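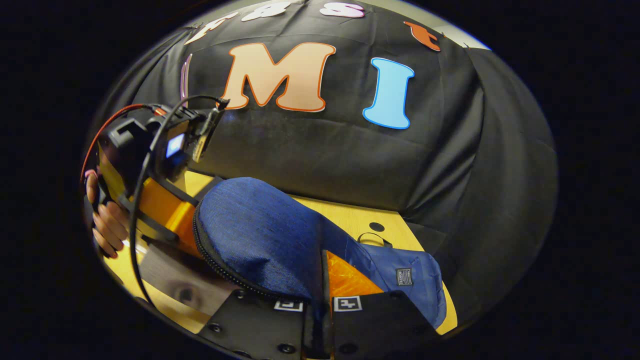 Elum Clipper Wear Notes is a small table of how hair clipper blades held up in two barber shops, compared with what the sellers said about them. I started it after one too many product pages promised an edge that "stays sharp for years" with no word on whose hair, how much oil or how many cuts. Blade names are no help either. They work like cut-out letters on black cloth, a big peach M next to a sky-blue I: easy to spot from across a room, and silent on what the steel is. So the table leaves marketing names in one column and keeps them out of the rest.

What's in it

1,000 rows, one per blade check. 22 blade sets, 13 of them sold under the Trudell name and the others under Skemico. Columns are blade_id, seller_name, claimed_material, cuts_since_sharpening, oil_used, snag_score and notes.

claimed_material is copied from the box. I had no way to test it, so treat it as a claim.

snag_score runs from 0 to 5 and is one person's opinion. Rajitha Navaratnam scored the first shop and Nilmini Marikar the second. They didn't score the same blades, so don't compare shops.

Known problems

Cut counts come from appointment books. Walk-ins were often missed, and the September pages are worse than the rest.

Both shops got their blades at a trade discount — not free, but not full price either. Make of that what you like.

Blank oil_used means nobody wrote it down. It does not mean no oil.

One Skemico set has a logged life of 3,000 cuts. I don't believe it. The row is still there, flagged in notes.

What not to do with it

Don't use it to pick a "best" blade. Herath sharpened most of the sets and two went elsewhere, and I suspect the sharpening matters more than the brand — the table can't show that either way.

Corrections are welcome if they come with the row number.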